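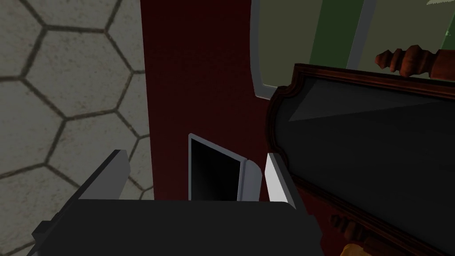 The Vullum Clearance Rule Set is a package of written handling rules, simulated test rooms and record forms for organizations that run two-finger grippers near fragile household objects. It is supplied to laboratories, integrators and training departments that already operate a robot and need a common standard for how close the fingers may come to an object before contact is intended. The central term in the rules is the open approach, meaning a position in which the object lies between the fingers and neither finger touches it. A rendered view from the test rooms shows the condition plainly: a thin, tablet-like device with a pale border stands in the gap, clear of the left finger and clear of the right, while the palm hides its lower portion. Under the rules, a view of this kind supports a statement about the visible part of the object only. The hidden part must be confirmed from the simulator's contact record or from a second view.

The package is published by Vullum and maintained jointly with Judum, which prepares the test rooms.

What is supplied

Rule book, current edition, in printed and electronic form
Simulated test rooms, 54 in number, with object placements
Record forms for approach, contact, release and stop events
Reviewer's guide with worked entries
One year of revisions and written support

The simulator itself is not included. The test rooms are delivered as scene files together with a list of the settings that must be fixed before a trial is counted. Customers who use a simulator other than the one named in their quotation should write to Vullum before ordering.

Scope

The rule book applies to parallel grippers with two fingers, mounted on a fixed or mobile arm. It covers thin upright objects, such as tablets and small monitors, as well as framed items, glassware and books. It does not cover suction tools, hands with more than two fingers, or work in which a person and the robot hold the same object.

The rules address good practice in simulation and in the preparation of physical trials. They do not replace a risk assessment, and they do not replace any law or safety standard that applies at the customer's site. A passing result in the test rooms may not be presented as a safety approval.

Approach rules

The rules for approach are set out in Section 3 of the rule book. The main requirements are as follows.

The fingers shall be fully open before the palm enters the approach zone.
The object shall be between the fingers before any closing command is sent.
No part of the gripper, including brackets and housings, shall be used to push an object into place.
If the object moves before the closing command, the trial shall be recorded as early contact, even when the grasp that follows is successful.
A stop command shall take priority over every other command.

The third rule was added after the previous edition. Reviewers had been recording finger contact with care and leaving contact by other gripper parts out of the record. The present forms carry a separate line for it.

Surroundings

A test room is a furnished interior, and the surfaces behind and beside the object are part of the test. The rooms include patterned walls, windows, mirrors and dark glass, because vision systems often mistake a reflection or a strong edge for an object boundary. Lighting is fixed for each room and may not be raised to improve a result. A customer may build additional trials in brighter or darker conditions, but these are to be reported under their own heading.

Furniture and wall fittings count as protected surfaces. Contact with a protected surface ends the trial. The record must state which part of the arm or gripper made contact, if this is known — the entry "unknown" is accepted, and a blank entry is not.

Records and review

Each trial is entered on one form. The form asks for the room, the object, the starting position, the software version, the camera views kept and the outcome. Views are stored as rendered, without cropping or added brightness. Notes are to be written in plain words. "Left finger touched border of device" is a suitable note, and "minor anomaly" is not.

Outcomes are assigned by a reviewer who did not run the trial. Where one view leaves a part of the object hidden, the reviewer shall mark that part as not seen. The reviewer may not assume clearance from the position of the visible edges alone. If the contact record and the views disagree, the trial is held open until the cause has been found.

A full qualification run consists of 300 counted trials. Trials that are stopped by a fault in the simulator may be repeated once, and the first attempt is kept on file with the reason for the repeat. Trials that are stopped by the robot's own control software are counted.

Editions and licenses

Standard edition: order code 493. One site, all test rooms, unlimited internal users.
Teaching edition: the same rule book with a reduced set of rooms and shorter forms. For classroom use only.
Review service: completed records are read by Matić, an outside reviewing firm, and returned with written findings. Booked separately.

Customers may copy the record forms for their own use. The rule book may be quoted in internal procedures, with the edition stated. Scene files may not be passed to another organization without written permission.

Ordering and support

Orders in North America are handled by Bullo. All other orders go directly to Vullum. A purchase order should state the edition, the site address, the simulator and version in use, and the name of the department that will keep the records.

Revisions are issued each July. Customers with a current support term receive the changed pages, a list of changes and any replacement scene files. Trials begun under one edition should be finished under that edition — mixed records are not accepted by the review service.

Page last revised 2025-12-21.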